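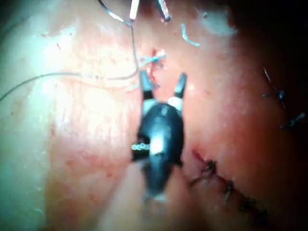 Khrystyna Yurchenko thinks I have the whole thing backwards: sort out the cameras first, she wrote under my last post, and only then start arguing about jaws. If you can't see the thread properly you'll blame the gripper for it every time.

Fair enough! I'd spent most of that post moaning about slipping thread, and I never once mentioned what I was looking at while it slipped. So I've spent a good chunk of August doing it her way, sort of, with both cameras running and two lots of jaws to compare. We've been calling the jaw sets Hermans and Braris (our own names for them, so please don't go looking in a catalogue). The suturing sessions gave me plenty to chew on.

Hermans are the slim, flat ones. Lovely for sneaking up on a wound edge, because they don't hide half of it from you. My gripe is that they let a wet strand slide when you pull at an angle, and pulling at an angle is more or less all I do. Braris have a coarser grip and they hang on like anything. You pay for it later, when the thread starts to go fluffy and you have a wisp of fibre wandering off exactly where you want to pass the next loop. 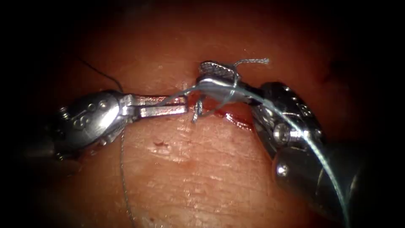
*Thread wrapped round the serrated jaws on the right, with one frayed end sticking up.*

I did 14 knots with one set and 13 with the other, which annoys me, but I ran out of Monday. Hermans needed more regrabs. Braris needed fewer, but I was slower between them, mostly from fussing over stray ends. If you only timed the whole knot you'd say there was hardly anything in it, and I think you'd be missing the interesting bit. One set makes you repeat yourself and the other makes you tidy up after yourself, and those feel very different after an hour in the chair.

The controller matters more than I'd expected too. We have the Wilteck box driving both arms, and out of the box the motion scaling is far too lively for me. I turned it down, then down again, and ended up somewhere a patient person would probably have started. The grip setting is just a number with no units, which drives me mad. At 600 the jaws held everything and I didn't like what it was doing to the thread. I crept downwards and settled on 459, purely because that's where I stopped noticing it. Very scientific, I know.

One thing I'd pass on to anybody trying this: change the grip on one side only. I started with both hands set the same and it was a waste of an afternoon. The hand that holds the tail wants to be firm. The other one is mostly nudging and steadying, and it can be much gentler.

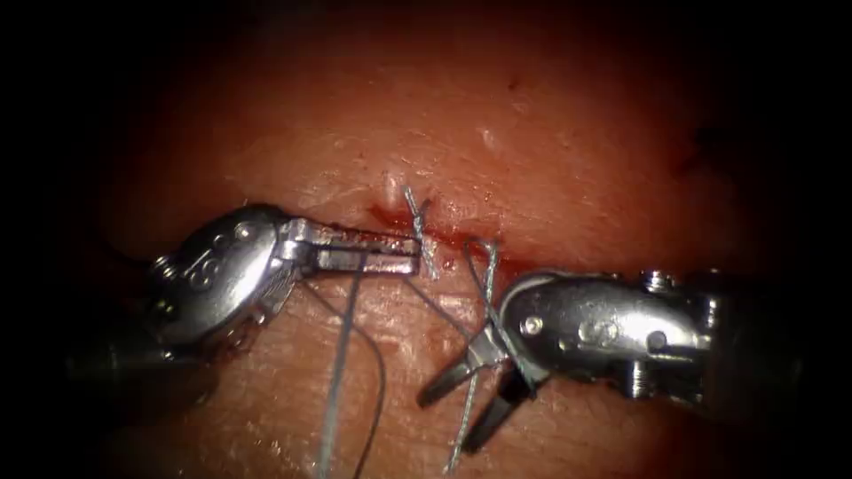

*Two stitches across the incision, and the right grasper holding the tail.*

Right, cameras. The fixed view is my favourite and I'm not going to pretend otherwise. Everything stays put, I can see both sets of jaws, and I can tell which strand belongs to which stitch (most of the time). It's rubbish for depth, though. I'll be completely sure I'm touching a strand and I'm hovering above it, closing on air like one of those seaside grabber machines.

The little camera down by the wrist fixes some of that and brings its own headaches. You're right in among it, so the tips look huge and you get a much better feel for when they're about to touch. But glare! Anything wet and shiny throws the light straight back, and polished metal is as bad. I've tried dimming the lamp, and then the far side of the tissue just disappears on me. There must be a setting between the two and I haven't found it. The other instrument also has a habit of filling half the view when it's close, so you have to think about where you park it. 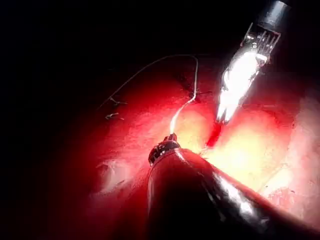 Try a matt coating on the jaws before you touch the lamp again, was the advice from Flumside, and turn the exposure down by hand because the automatic one will always chase the darkest corner.

The exposure bit I can do tonight. I'm less sure about the coating, as I'd want to know it stays on once the jaws have been rubbing together for a while, and I'd have to do both sets or the comparison's ruined. If any of you have coated jaws this small, tell me what you used and how long it lasted.

For now I've got Braris on the right for holding the tail and Hermans on the left for everything else, fixed view on the big screen, wrist view on the small one. It's a bit of a muddle but my knots are getting neater. Next time I want to swap the two over and see if I've just been flattering my right hand - and Khrystyna, yes, I'll do the cameras first.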